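Wallden Home Notes
Tips > Bedrooms and bedding

When a gripper jams on the bed: soft bits, small boxes and other trouble

27th May

I'm not a believer in gadgets that tidy. I have had a pair of the hand-held grippers from Senditance since February, along with the Postlow charging stand and more instructions than I got with my boiler, and I still think the quickest way to clear a bed is with two hands and a bin bag. But plenty of you have bought them or been lent them, and the letters I get are mostly about the same few faults. So these are the fixes that have worked for me, and a couple that were recommended to me and did nothing.

The tissue jam

The commonest complaint by a mile. You pick up a paper napkin or a tissue, the fingers close, and then they won't open properly. What has usually happened is that a twist of paper has worked its way past the finger pads and into the joint behind. The makers' leaflet tells you to cycle the jaws open and shut until it clears. I tried that. It chewed the paper finer and pushed it further in.

Do this instead. Switch off at the handle and wait for the light to go out. Hold the gripper with the jaws pointing at the floor. Pull the paper out with blunt tweezers, in the direction the fingers point and never sideways. Then blow through the joint, or use a soft paintbrush. No oil. Oil and paper dust make a paste, and you will be at it with a cotton bud all evening.

To avoid it in the first place, squash the napkin a bit before you go for it, and take it by the thick part. A flat single sheet is hopeless.

Pads that slip

Rubber pads pick up fluff from blankets faster than you'd think, and a fluffy pad lets go of anything shiny. Wipe them with a damp cloth and let them dry on their own. The "pad reviver" sold by Liem is, as far as I can tell, washing-up liquid at a silly price. A pad that is split or lifting at one corner should be changed, and changed as a pair. I did one side only and everything I picked up turned in the jaws.

Small card boxes

Playing cards, tea, plasters, that sort of thing. The trouble is squeezing. The force setting goes up to 1022 and comes set at 700 out of the packet, which crushed the end of a tea box for me on the first go. I leave mine at 153 for card and paper. It drops the odd thing. I would sooner pick something up twice than tape a box back together.

Take a box across its narrow sides, close to the middle. If you grab one end on a soft bed the other end digs into the blanket and the whole thing levers itself out.

The blanket goes too

A gripper can't tell a napkin from the blanket under it, whatever it says on the carton. Printed fleece is fairly forgiving. Lace, beading and loose knits are not, and I have a pulled thread in a good bedspread to prove it. Put a plain sheet over anything you care about, stretched tight. If the fabric starts to rise with the jaws, stop and open them where they are. Don't lift to see what happens.

Two at once
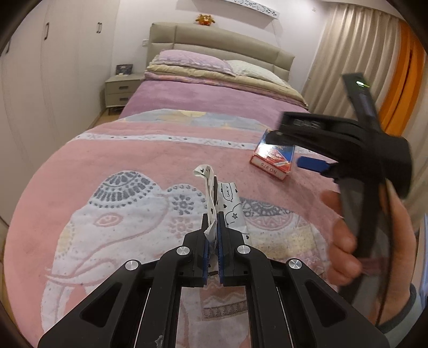

Can I use one in each hand to get the job done sooner?
You can, though I'd keep them on separate halves of the bed. The jaws catch on each other very easily, and when they lock together the natural thing is to tug, and tugging bends the linkage. Put one down before you reach across with the other.

Fingers, sleeves and straps

The safety page in the leaflet is mostly about batteries. Nobody wrote a line about cuffs, and cuffs are what I'd worry about. Roll up long sleeves. Tie up or take off any strap that hangs below the handle if it is long enough to reach the jaws of the other one. Keep your free hand well away from the linkage, where the arms fold together, as that is where it nips. I had a blood blister on my thumb for some 6 days from doing exactly what I'm telling you not to.

If one closes and stays closed on something, switch off first and then ease it open. Trying to beat the motor by hand is how the screws at the joints work loose. Check those every so often with the right size of driver, and stop turning as soon as they are snug.

Putting them away

Jaws slightly open, pads not touching, out of the sun. The Postlow stand holds them shut, so I use it for charging and then hang them on a hook inside the airing cupboard door.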